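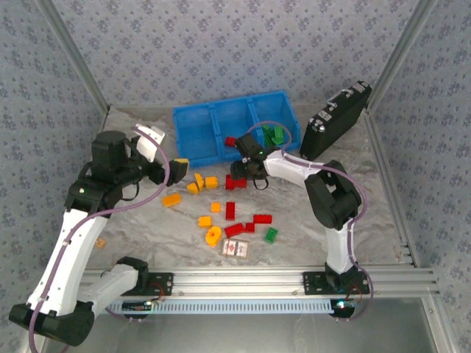
Sorting blocks by colour is the only way I've ever got through a mixed lot, Chrysanthi, and I say that as someone who spent years insisting on doing it by size. Size sounds sensible until you're holding two bricks up to the window trying to decide if one's a shade longer. With colour you just look and drop it in. I do like a divided bin for it, the bright blue sort with three open compartments side by side, and I'm a great believer in giving a colour its place and sticking to it, so the greens go in the right-hand compartment and they don't wander. Mind you, you still get strays. There's a little red one sitting just in front of the bin at the left, and I could fill a jam jar with the ones I've trodden on over the years.

Anyway, I meant to answer this properly yesterday and then the boiler man came, so sorry for the wait. Your message was a long one so I've gone through it in bits.

On 2018-06-22, Chrysanthi Economou wrote:

> Hello all, I've taken on the block box for the Urholm toy
> library and I'm rather regretting it! It was one enormous
> tub when I collected it and everything is in together. Do
> people sort theirs by colour, or by shape, or not at all?

Colour, as above. I know there are people on this list who'll tell you not to sort at all, and for a family with one bucket at home I'd agree with them, the tipping out and rummaging is half the fun. But you're lending them out in sets, and if a set comes back short you want to see it at a glance. Ours in Vilus went unsorted for two winters and by the end we had bags going out with eleven reds and a single blue. One little boy brought his back and asked very politely if he could swap!

> The label on the tub says 1000 pieces. I made it 754, and I
> did it twice. Is that normal??

I'm afraid so. Our last tub said 1000 as well and when I'd finished there were 472 in it, so you're doing better than I was. Cross out the number on the label and write the true one with the month next to it. I do mine every November when things are quiet and it's quite a nice job with the radio on. Don't go hunting for the rest. They'll be under sofas all over the district and some of them will come home by themselves, ours do, usually in an envelope with no name on it.

> I've been tipping them on the carpet to sort and my knees
> are killing me.

Oh, get them off the carpet, please. A table's best. Put something pale down on it, light grey or cream, because every colour shows up against it and you're not peering. I used a lovely patterned oilcloth the first year and kept trying to pick up the flowers. If the cloth rucks up a bit it doesn't matter, in fact a few wrinkles stop the rounder pieces from rolling off. Give it a shake afterwards, though, as you wouldn't believe the crumbs and fluff that come out with old blocks.

It also helps to have sides round you. I work in the corner by the bookcase with the table pushed right up, so anything I drop stays more or less where I can get it. Someone on here (was it you?) lined an old box with leftover wallpaper and sorts into that, and I've been thinking of copying it. A pale blue with a small flower on it would be just the thing. I've half a roll of that kind in the loft from when we did the back bedroom and I can't bring myself to throw it out.

As for how to go about it, I'll tell you what I do and you can ignore whatever doesn't suit. Tip out a couple of handfuls, no more. Spread them so they're one deep. Then pick a colour and take only that colour until there's none left on the cloth, and then the next. It feels slower than grabbing whatever's nearest but I timed it once against my sister, who grabs, and I beat her by the length of a cup of tea. She says I had the easier half. Have the bin at the back and the heap in front of it, close in, so you're only reaching a few inches. I used to keep mine off to one side and got a dreadful shoulder.

> There are five colours and I can only find bins with three
> compartments. Do I need two?

You can, but I manage with one. Do your three commonest colours first, empty them into bags, and go round again for the rest. If two of the colours are close (ours has an orange and a sort of tired red that are a nightmare under the lamp) don't do them in the same round in neighbouring compartments. Put something else between them. And don't fill right to the rim! The greens always seem to pile up and tip over each other and then they're into next door.

Vasić on the market had divided bins last time I was there, at the far end with the paint trays. They weren't dear. I'd run a finger along the inside before buying, as the ones with ribs up the inner walls hold their shape better when you lift them full. The flat-sided one I had from Hukovus bowed in the middle and I lost a whole evening's work down the back of the radiator.

> Last thing, what do you carry them in? The bags split.

They do, don't they. I gave up on bags for anything over a small set and went looking for cases. A hard-shell briefcase is a marvellous thing for blocks, a black one with proper latches and a handle on the top, and the charity shops are full of them now that people have stopped carrying them to work. Check both catches before you pay. Put the colours in separately in drawstring pouches inside, lay it flat in the car, and stand it up in a corner when you get there. It also looks terribly important when you're walking up the path with it. One of our borrowers thought I'd come about her council tax.

Washing, you didn't ask about, but someone will. If yours are plastic, warm water with a drop of washing-up liquid, in a net bag, then spread on a towel overnight. If any of them are wood then just a damp cloth and don't leave them sitting. Do it before you sort and not after, I learnt that one the hard way when they all came out of the same bowl and I had to start again.

If you want company for the next round I could come over to Urholm one afternoon and bring my cloth. I've got a few spare yellows here too, which I'm nearly sure don't belong to any of our sets, and you'd be welcome to them. Tell me what size yours are first, measure across the short side, and I'll see if they match.

Has anyone got a good way of marking the bags so it doesn't rub off? My labels are going grey already.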